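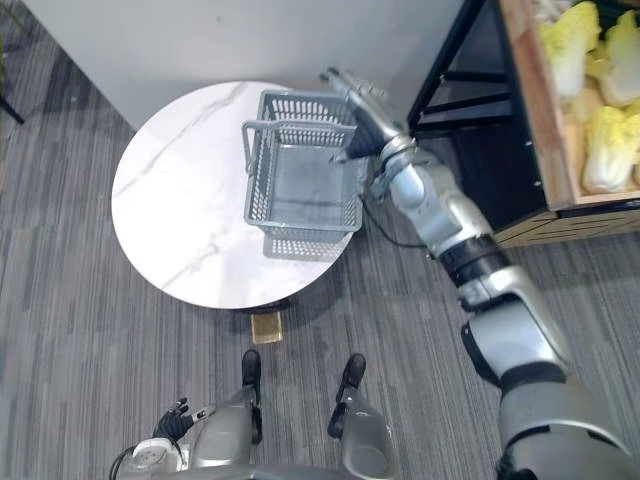

When is the best time to fish the river at Stirkville?
Early October, when the summer visitors have left and the water is low enough to wade.

I came there first in July, on the advice of a cousin, and I caught nothing in four days. The trout were lying deep under the alders and the sun was too strong for my patience. So I returned in October 2018, with thicker socks and a smaller box of flies.
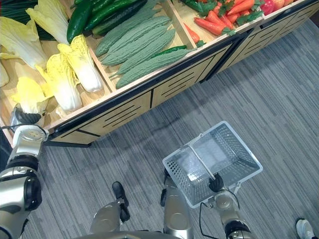 My guide was Nusrat Sheikh, who has worked on this river for 17 years. She walks slowly and speaks little near the water. On the first morning she made me sit on the bank until I had seen three fish rise in the same place. Only then could I tie on a fly — a small olive pattern which the local people call the Prasine.

The lower beat begins behind the old Karunaratne mill. The current there divides around a gravel island, and the better fish stay on the far side, in a channel not wider than a country road. You must cast across the fast water and lift the line at once, or it pulls the fly away.

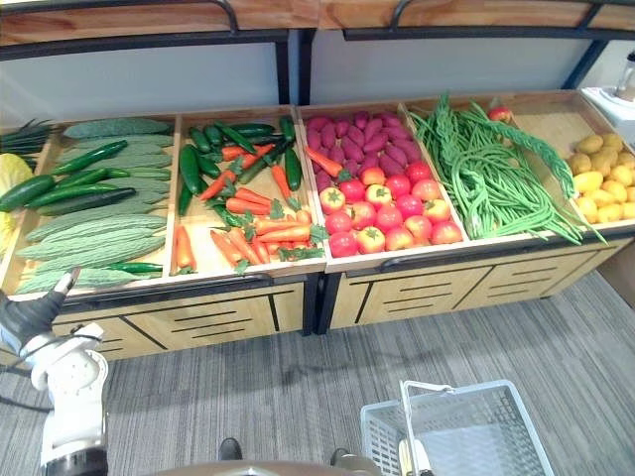

I did this badly for most of the morning. Then a trout took the fly close to the roots, and it measured 40 centimetres in the net. Nusrat held it facing the current until it swam off, and she asked me to dry my fly and continue.

We ate our bread at the top of the island. She told me that the upper beat, called Brololent, is harder and colder, and that she prefers it.

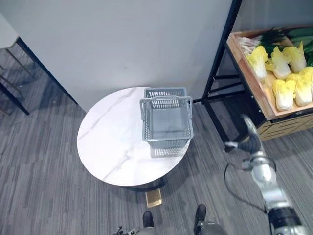

Getting a permit

Day permits are sold at the post office in Stirkville, in the mornings only. All trout must be returned, and hooks must be without barbs.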